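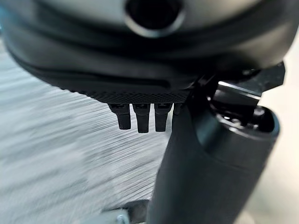 Hi Elfriede,

Checking in on the Trarham labor blog, as promised. It's been a busy stretch and I've had too much coffee, so bear with me!

The big thing first: we passed 3000 email subscribers in July. Your grant letter asked for 2500 by the end of the year, so I did a small dance in the kitchen. Most of the jump came from Brahim Belhaj's posts on the Bittencourt bakery talks (the night shift wanted its break rule in writing, and got it). People forwarded those like crazy, and a few of the bakers now write to us with tips.

We've put up 11 long posts since my last report, plus the Friday link roundup, which I missed once when I had the flu. Lleucu Gwynne filled in the week after and snuck in four paragraphs about a TV cooking show. Readers loved it. I may never get my column back.

Now the less fun part. The Spanish version is behind. I had hoped to have it running by now, but our translator took a full-time job at Poltell and I haven't found anyone else I can afford. Two people have sent samples and I liked one of them a lot. I'd like to move $1000 from the travel line to translation, if that's OK with you. Ademir Bragança has the revised budget and will send it over separately.

Comments are still a mess. We switched to Esavow to cut down on spam, and it did, but it also ate a long and very good comment from Eifion Voyle about pension rules. He's been nice about it. I've turned the filter down a notch and I'm reading the held comments myself every morning, before 8.

Next up is a series on bus drivers' split shifts. Brahim has three interviews done and wants five. Let me know about the travel money when you get a minute!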